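About Dramo

Home Courses Evening Classes About Us Find Us

Dramo is a small repair school in Plestside. We teach people to fix the stuff they own. Sewing machines, lamps, radios, clocks, the odd toaster. Day courses, evening classes, one long course in the winter that fills up fast.

Started with 3 benches in the back of a closed-down shoe store. No sign on the door. People found us anyway, mostly by asking at the hardware store on the corner. Moved twice after that. The building we have now used to be a printing shop on Ernel Street and there's still ink on the floor in the back hall. We've stopped trying to get it off.

What we do

Classes mostly. Small groups, long tables, bring your own broken thing. If you don't have a broken thing we have shelves of them. You learn on something nobody needs back by Friday night, then move on to your own.

Beginners start with hand tools and how to open a case without cracking it. After that it splits - sewing machines one way, small electrical the other. Clocks are their own course and take the longest. Radios depend on who's signed up.

We also run the Temba program, our free course for 16 to 19 year olds. Eight weeks, after school, bus fare paid. They finish with a tool roll and a repaired item to take home. A few come back to help with the beginners, which we like a lot.

Some numbers, seeing as people ask

254 students last year, all courses together.
674 items through the door in the same year. Not all of them left working. We write down the ones that didn't and why.
2041 parts in the catalog drawers at last stock check. Screws not included. We are never counting the screws.

How we teach

Slowly. Instructor shows it once, you do it, you do it again. Written sheets for every course, with big drawings, and you can write on them. Ask the same question as often as you want.

No grades. There's a sign-off card with the skills on it and the instructor initials each one when you can do it without help. Some people fill a card in a month, some take a year. Employers around Plestside know the card by now and a couple of them ask for it.

We don't teach phones or laptops. Tried it, the parts changed faster then we could write the sheets. The community college does a decent phone course, go there.

Cost

Day course is a flat fee, evening classes are pay as you go. Temba is free. If the fee is a problem, say so when you sign up, there's a reduced rate and no form to fill in. Parts are charged at what we paid for them.

The rooms

Bench room at the front, sewing room upstairs, lab in the middle of the building. The lab gets the most use and looks like it. Stairs only to the sewing room for now - we're working on a lift, quotes are in, but if stairs are a problem tell us and we'll bring the machine down to you. 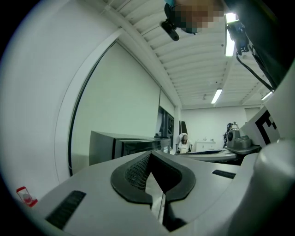 In the lab at Dramo.

Coffee is in the back hall, past the ink. Leave a coin in the tin or don't.

Donations

Yes to hand tools, sewing machines in any state, fabric scissors, table lamps, wind-up clocks. No to refrigerators, microwaves, anything with a gas line, or TVs. Please don't leave things outside the door overnight. They get rained on and then we have to pay to have them hauled off.

Drop off any weekday morning after 9. Ring the side bell, the front one is broken (yes, we know).

Working with us

We hire teaching help most years in December for the spring classes. You don't need a teaching background, you do need patience and clean wiring. Send a short note about what you fix and how you learned it. A resume is fine too but we read the note first.

Schools and youth groups can book the bench room for a half day. Ask early, spring goes quick. We supply tools, aprons and saftey glasses, you supply the adults.

Getting here

Ernel Street, Plestside, the brick building with the green side door. Parking in the rear lot after 5 p.m., street parking before that. Bus stops across the road. Bike rack is by the side door.

Contact us Course dates Sign-off card explained Donate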